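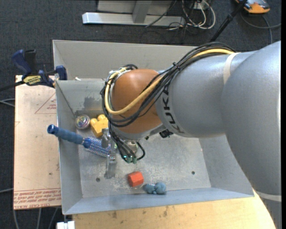

五月去了一趟 Skeravton，看 Treloar 毛纺厂的开放日

这家毛纺厂我惦记好几年了。第一次知道它，是在二手店里翻到一条旧毯子，角上缝着一小块布标，红线绣的 Treloar，底下一行小字写着 Skeravton。毯子洗得有点发硬，边上还被虫咬了个洞，可是颜色真好看，灰绿里头夹着一丝一丝的姜黄，我抱着就不肯放手了。回家以后补了洞，一直搭在沙发背上，冬天看书腿上盖的就是它。后来听编织小组里的人讲，这厂子还开着，每年春末开放一次，让人进车间里看，我就上了心。前年报名晚了，去年赶上孩子出水痘，今年总算排上了！

先说怎么去，免得跟我一样绕路。从 Tristside 坐支线小火车，到头就是 Skeravton，车一路贴着河走，慢得很，但是风景好，河滩上全是刚生了小羊的母羊。车站出来往右，过一座石桥，再沿着水渠走到底。我出站的时候看见左边有个烟囱，想当然就往左去了，走了一大截上坡路才发现那是以前的啤酒厂，现在改成公寓了。遛狗的老先生很好心，陪我走回桥头，还跟我讲了半天他家那条狗的胃病。

集合时间是早上9点，在染坊前面的小院子里。我到的时候已经喘得不行，好在他们先发茶，用那种厚得能砸核桃的白杯子，还有涂了黄油的水果面包。来的人比我想的杂，有像我这样织毛衣的，有两个学纺织的学生，还有一家三代人，老太太年轻的时候在这里当过修布工，一进院子就开始指东指西，说这个门以前不在这儿，那棵树以前没有这么高。后来一路上她讲的东西，有些比正式讲解还有意思，我后面会说到。

我们这一组的导览是 Alby Kerslake。他在厂里管纺纱，嗓门很大，大概是一辈子跟机器比音量练出来的。他先给每人发了一副耳塞，说进织布间之前一定要戴，然后就领着大家从羊毛仓库看起。

羊毛仓库在最老的那栋楼底层，石头地，小窗户，一推门就是一股很浓的羊油味。我个人很喜欢这个味道，旁边那个学生倒是把围巾拉起来捂住了鼻子。毛包堆得高高的，麻布上用刷子写着农场的名字。Alby 拆开一包给我们摸，让我们一手抓肩膀上的毛，一手抓后腿上的毛，闭上眼睛比。肩膀那一把又软又匀，后腿的就粗多了，还带着一点草籽。他说一只羊身上就有好几种毛，分得好不好，后面每一步都要跟着受影响。分毛的台子就在窗边，台面是木条钉的，中间留缝，碎渣可以漏下去。分毛要看天光，阴天傍晚就收工，这个规矩到现在也没有改。

我问他能不能自己试试看，他很痛快地给了我一整块羊毛。哎呀，我在家里纺线纺了这些年，自以为手上是有数的，结果分出来三堆，他看了一眼，笑眯眯地把其中两堆又合到了一起。

洗毛他们自己不做了，早些年就送出去洗。Alby 说到这里有点惋惜，水渠边那一排空屋子就是原来的洗毛间，池子还在，现在里面养着睡莲和一群不知道从哪里来的小鱼。三代人那家的小孙子趴在池边不肯走，大家就都站着等了他一会儿，正好晒晒太阳。

然后是染坊。开放日当天染坊正好在出一缸颜色，里面热气腾腾的，眼镜一下子就白了。管染色的是 Jolene Halliday，她的样本册我真想偷一本回家。那是她前任的前任传下来的，厚厚的一大本，每一页都粘着一小撮染好的毛，旁边是钢笔写的配方，有的地方被水洇开了，看不清楚，她就在边上用铅笔补注。她翻到一页给我们看，就是我那条毯子上的灰绿！我当时激动得差点喊出来，赶紧掏出手机给她看我家沙发的照片。她凑近看了半天，说这个颜色以前叫“雨后的墙”，因为里面的一种染料停产，好久没有做过了，她前年重新配过一次，总差一口气，灰是对的，绿不够旧。

我特别喜欢“绿不够旧”这个说法，回来的火车上还在想。

Jolene 染的是散毛，也就是说先染色再纺纱。她讲这样做麻烦一些，可是好处在后面，几种颜色的毛混在一起梳，出来的纱远看是一个颜色，近看里面什么都有。她拿了一小把蓝的、一小把棕的、一点点粉的，用两块手梳来回梳给我们看，梳着梳着，粉的就不见了，整团变成一种很暖的灰。她又把粉的抽掉，重新梳了一团，放在一起比，果然没有粉的那团就显得冷，像铅笔灰。学纺织的那两个姑娘拼命记笔记，我也记了，不过我的本子后来被茶泼了，只剩下“粉！！”这一个字还看得清。

梳毛间在楼上，楼梯又窄又陡，扶手被摸得发亮。梳毛机是我这一趟最想看的东西，比我想象中大得多，一个大滚筒带着一圈小滚筒，上面密密麻麻全是细钢针，毛从这一头喂进去，在里面翻来翻去，到另一头出来就是一层薄得透光的毛网，轻飘飘地往下落，像谁在那里不停地抖一块纱巾。老太太站在旁边跟我说，她小时候来给妈妈送饭，总想伸手去接那层网，挨了好几次骂。Alby 听见了，回头说现在也照样要骂。

毛网再分成一条一条没有加捻的粗纱条，卷在长轴上，用手一扯就断。我们每人分到一小截，Alby 教大家用手指搓几下，再扯，就扯不断了。他说纺纱讲来讲去就是这么一回事，剩下的都是怎么搓得快、搓得匀。

纺纱用的是走锭机，一整排锭子装在一架带轮子的车上，车往外走，把纱拉长、加捻，再往回走，把纱卷上去。来来回回，来来回回，地板也跟着轻轻颤。我站在那里看得入了神，走了几步又倒回去看。有纱断了，看机器的师傅就跟着车往前走，弯腰，两个手指一捻就接上了，人和车的步子是合着的，一点也不慌。我问她一天下来要走多少路，她说没有算过，只知道鞋底磨得快，左脚比右脚磨得更快。

到这里已经过了中午，大家都饿了。午饭在原来的锅炉房里吃，羊肉大麦汤，装在大桶里自己舀，配一种本地的硬奶酪。汤里胡萝卜放得多，偏甜，我喝了两碗。吃饭的时候老太太坐在我对面，跟我讲修布间的事情。她十六岁进厂，坐在窗边的斜台前面，把织好的毯子一寸一寸拉过来，用手摸线结，把结挑到反面，漏了的纱用针补回去，要补得跟织的一样。她说考试的时候，师傅故意剪断几根纱让她补，补完把布翻过来举到亮处，如果看得出来在哪里，就拆了重来。她拆了四回。讲到这里她把手伸出来给我看，食指侧面到现在还有一道硬皮。

我说我家那条毯子上的洞是我自己补的，她问我用的什么线。我老老实实说是一团剩下的袜子线。她没说什么，拍了拍我的手背。

下午看整经和织布。整经间安静得多，架子上插满了筒子纱，每一根都穿过一个小瓷眼，汇到大转鼓上去。当天正在上的是一条宽幅毯子的经纱，一共2000根，一根都不许错。墙上贴着排色的单子，写得像乐谱一样，几根灰，几根棕，再几根灰，负责整经的小伙子嘴里念念有词，我们都不敢跟他说话。穿综更考耐心，两个人面对面坐着，一个递，一个钩，配合得好的话，手里做着活，嘴上还可以聊家常。

织布间在隔壁，门一开，声音就扑过来了，真的是扑过来的，胸口都能感觉到。耳塞戴着也没用多少，大家只能靠比划。Alby 有一套自己的手势，指一指眼睛，再指一指梭子，两手一分，我们就都懂了，是让我们看经纱上下分开的那一下。老式的梭织机织得慢，布边是自己收好的，厚实圆润，我那条旧毯子的边就是这样。一个花样出来的时候，先是看不出名堂的几道横线，再等一会儿，格子就显出来了。我站在一台机子前面等一个格子织完，等完又想等下一个，最后是被人拉着袖子拉走的。

厂里最有名的格子叫 Tresusix，灰底子，上面叠两层大小不一样的方格，近看有点乱，退后几步就清爽了。名字怎么来的，我问了三个人，得到三种讲法。Alby 说是以前一块放羊的坡地，Jolene 说是一个客户的房子，小卖部的姑娘说是当年设计的人随口编的，因为登记的时候总得填点什么。我觉得都挺好。

缩绒和起毛是最后两道。刚从织机上下来的布，摸起来又薄又糙，还能看见一格一格的缝，我要是在店里看到，肯定不会买的。可是放到温水和皂液里滚过，布一下子就缩紧了，密了，再用刺果把表面的绒刷起来，才有那种软乎乎的手感。刺果就是一种晒干的植物果头，带着小弯钩，一排排卡在铁框子里。厂里也有钢丝的起毛机，做一般的货就用那个，讲究一点的毯子还是用刺果，因为碰到结头的时候，断的是果子上的钩，布不会破。后院围墙底下就种着一排，才长到膝盖高，叶子扎手，我不信邪，摸了一下，果然。

晾布的场子在坡上，木架子一道一道横着，架上钉满了小钩子，把湿毯子绷开了晒。以前这一面坡上全是架子，现在只留下来一小片，天气好的时候还用。我们上去的时候刚好挂着几条，风吹得鼓起来，下面有羊在吃草。Alby 在上面给我们讲了一段发大水的旧事，说水渠漫到了二楼窗台底下，毛包都泡了，全镇的人把湿羊毛往坡上搬，摊在架子上、围墙上、教堂的长椅上，晒了好多天。他爷爷那时候还小，就记得整个镇子闻起来像一只巨大的湿羊。

参观到下午四点结束，然后就是大家心照不宣的环节，小卖部。小卖部里最抢手的是论斤称的零头纱，装在几个大木箱里，随便翻。我进去之前跟自己说好了只看看，出来的时候背包拉链已经拉不上了。零头纱颜色不全，同一个色也不一定够织一件，适合做帽子、手套，或者像我这样配着织条纹。瑕疵毯子也有，标签上会写明毛病在哪里，我翻了好几条，有一条写的是“左下角有一根棕色走错了”，我对着灯找了半天，没找到，就买了。

说几句实在的，给明年想去的人。门票包午饭，不另外收钱，要提前报名，名额放出来的时候动作要快。地面有的地方油，有的地方湿，楼梯又陡，穿平底防滑的鞋，围巾和长头发都要收好。车间里可以照相，就是不要用闪光灯，染坊的配方本不让拍，这个也很好理解。推婴儿车的话楼上去不了，不过一楼和院子也够看一阵子。带的现金多一点，刷卡机那天时灵时不灵，我前面的一位太太抱着三大袋纱等了好久。末班火车比想象中早，出来以后不要在桥头那家面包房磨蹭太久，虽然他们家的藏红花小圆面包真的很香，我就是为了它跑着进的站。

还有一件小事。临走前我去跟 Jolene 道别，她正在水池边刷桶，胳膊上一直到手肘都是蓝的。她说如果我愿意，可以从旧毯子的反面剪一点点绒寄给她，指甲盖大就够，她想再试一次那个“雨后的墙”。我回家当晚就剪了，从靠近虫洞的那个角上剪的，夹在一张明信片里寄过去。顺便把我补的那块袜子线也拆了，准备用这次买回来的零头纱重新补，颜色挑了两种，还没有决定用哪一种，等白天光线好的时候再比一比。

下次写写我用零头纱织的那双手套，左手已经织好了，右手的拇指还差一截。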